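Okay so my cousin keeps asking me when she can buy a robot that does her laundry, and I keep giving her a different answer, so I'm going to think out loud for a few posts. Bear with me.

Quick background for new people – I spent nine years running the back room at a hardware and housewares store in Dimondale. Receiving, shelving, sweeping, breaking down boxes. I have opinions about chores and I've been paid to do most of them.

First thing. We already have house robots and they're great! A dishwasher is a robot that never leaves its box. Mine is 20 years old, it has one job, and I would save it before the couch.

What people mean when they say "robot" is the thing that LOADS the dishwasher. And wow is that a different animal. You've got a bowl with oatmeal welded to it, a wine glass, a fork hiding under a plate, and a kid's cup with a straw that comes apart in three places. Every single one wants a different grip.

My test for any chore: could you do it wearing oven mitts? Push a vacuum, yes. Mop, yes. Drag a pallet, pretty much. Those are the ones machines do now. Match socks? Open a bread bag? Peel a price sticker without leaving the gummy half behind? Not in mitts, and not by machine either, at least not in any house I've been in.

We had a floor scrubber at the store, the kind you let loose after closing. Loved it. It did the big aisles beautifully and then it would get to the rope-by-the-foot display and just stop there and beep. So the job went from "scrub the floor" to "go rescue the scrubber," and I'll be fair, the second job was shorter.

Somebody in the replies asked about folding. I watched a Kuteo demo online where two arms fold a towel. It did fold the towel! It was a nice fold! It also started with one towel, flat, on a clean table, and I don't know about you but my towels come out of the dryer in a knot with a bra in it.

Hülya Gündoğdu (we worked the same shift for years, she's at the Yalçınkaya warehouse now) has a much better view of this than me. They have arms on one packing line. She told me they're terrific on boxes, fine on bottles, and hopeless on anything in a floppy bag. So the floppy bags go to people. Guess what most of last December was. Floppy bags.

She also said something I keep chewing on. The arm being slow doesn't bother her, because it's slow all night and doesn't need a sandwich. What bothers her is that it can't tell when it has done a thing badly. A new hire who crushes a box makes a face. The arm just reaches for the next one.

Now the money side. Drerketti had a shelf-stocking machine on their price list and the monthly fee was more than I paid my part-timer. My part-timer could also find the bathroom key, talk down an angry man with a broken faucet, and notice the roof was leaking.

So what's changing? The hands, mostly, and how the hands get taught. For ages everybody wrote out each move. Now a lot of it is a person taking a gripper by the handle, doing the chore over and over, and letting the machine learn from that. Pick up, put down, wipe, stack. 1000 times if that's what it takes.

And the practice stuff is so ordinary, which I find kind of sweet. A table, a book, a sheet of paper, a few little things to pick up.
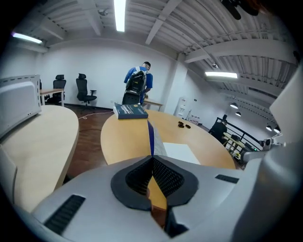 Paper is a sneaky one, by the way. Try getting a single sheet off a smooth table without bending it. You slide it to the edge, right? Or you lick a finger. I must have picked up a million packing slips and I couldn't have told you how I did it until I sat here at the kitchen counter and watched my own hand.

Soft pads help a lot with little lumpy things, I'm told. Hard fingers shoot them across the room like a watermelon seed. Same reason I liked the rubber-dot gloves for sorting loose bolts.

My guess, and you can all come back and laugh at me: clearing a table into a bin comes first. Just get it off the table, don't be fussy about where. I'd pay for that tomorrow. Loading the dishwasher after that, slowly, with a few chipped bowls along the way.

Fitted sheets, no. I've been at it roughly 40 years and I still roll them up and shove them in the closet.

Anyway I told my cousin to buy the good vacuum and keep folding. She says that's what I told her last time.

If you work with one of these things, at a store or a plant or wherever, tell me which chore it's bad at. I want the dumb specific ones. Like the rope display.

Search posts Type a name or word Go

Contact | Copyright August 2, 2026 | Back to top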